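Mendside's T-shirt swap is back, and this time there's a folding table

If you were at the last Mendside clothes swap in Zurnport you'll remember the state of the T-shirts by lunchtime. I certainly do, I was up to my elbows in them. So I'm very pleased to pass on that the swap is coming back in March, in the ground floor room at the Lucero building, and that T-shirts are getting a long table all to themselves.

For anyone new to it, Mendside is the repair and reuse group that started out doing zips and hems on the Zorow estate and has slowly taken over everybody's spare afternoons (mine included). The swap is the big one of the year. You bring clean clothes you don't wear any more, you get a paper token for each thing, and you spend your tokens on whatever takes your fancy. No money changes hands unless you turn up with nothing to swap, in which case it's £2 an item and that goes towards thread and needles.

Last time 520 pieces came through the door and 320 of them were T-shirts. I'd have guessed at a lot, but not that many! They'd been put out in heaps by size, which sounds sensible until a dozen people have had a rummage, and then a small is under an extra large and you can't tell a band shirt from a pyjama top without pulling the whole lot onto the floor. I found a lovely one with a lighthouse on it right at the bottom while we were clearing up, and I'm sure someone would have had it in the first five minutes if they'd only been able to see it.

So the plan now is to fold them all, with the print facing up. I went along to the practice afternoon, fully expecting to be good at it, and I was terrible. I've been folding T-shirts my whole life by holding them under my chin and hoping for the best. The way we were shown is done flat on the table. Shirt face down, smooth it out with your palms, bring one side in to just past the middle of the neck, fold the sleeve back on itself, do the same with the other side, then bring the hem up to the collar and turn the whole thing over. If the design is a big one you fold a bit lower so that more of it shows. It takes me ages. The woman next to me was getting through them like a deck of cards and having a full conversation about slug pellets at the same time.

There was quite a debate about what to lay them on, too. We had a go with a white sheet, and the pale shirts just vanished into it. A patterned curtain was worse. Black cloth won by a mile, and I'll admit I was on the side of the curtain until I saw the difference. A plain white shirt with a bit of black and red printing on the front looks almost like something from a shop when it's squared up on black – and it's the same shirt that would have been a grey lump in a heap.
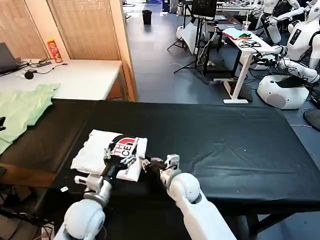 The other thing that came out of the practice is that folding is a job you want to do standing up, at a table that's the right height for you. Two of us had sore backs by the end of the afternoon from bending over a low one, and the taller folders had it worst. Mendside is hoping to borrow a couple of sets of those blocks that go under bed legs, so if you've got some in a cupboard please do bring them along.

Dropping off is a bit different this year as well. Clothes can be handed in from 3 in the afternoon the day before the swap, and that gives the folding crew a proper run at them before the doors open. Bring them in any sort of bag, but please do give them a wash first, check the pockets (we had a set of house keys last time, and a very old mint) and leave out anything with holes you wouldn't wear yourself. Holes you can mend are a different matter, and there'll be a separate box for those under the window. Odd socks, underwear and swimwear can't be taken, sorry.

Children's things will be on the rails at the back as before. Coats and jumpers are going on the rails too, so if you have spare hangers they'd be gratefully received, wooden or plastic, but not the wire ones from the dry cleaner's. They tangle up something awful.

You don't need to book to come to the swap, only to help with the folding. Places for that go up on the board by the front door at Lucero, and there's tea and, if last time is anything to go by, far too much flapjack. You can stay for an hour or the whole afternoon, and you don't have to know how to fold anything when you arrive. I'm down for the second half, at the end nearest the kettle.

Whatever is left over at the end gets sorted again. Wearable things go back into the Mendside store for the next swap, and the worn-out cotton is cut up for cleaning cloths and rag rugs. The rug group meets in the same room and they're especially short of greens and blues at the moment, so an old T-shirt in either of those will find a home even if it's past wearing.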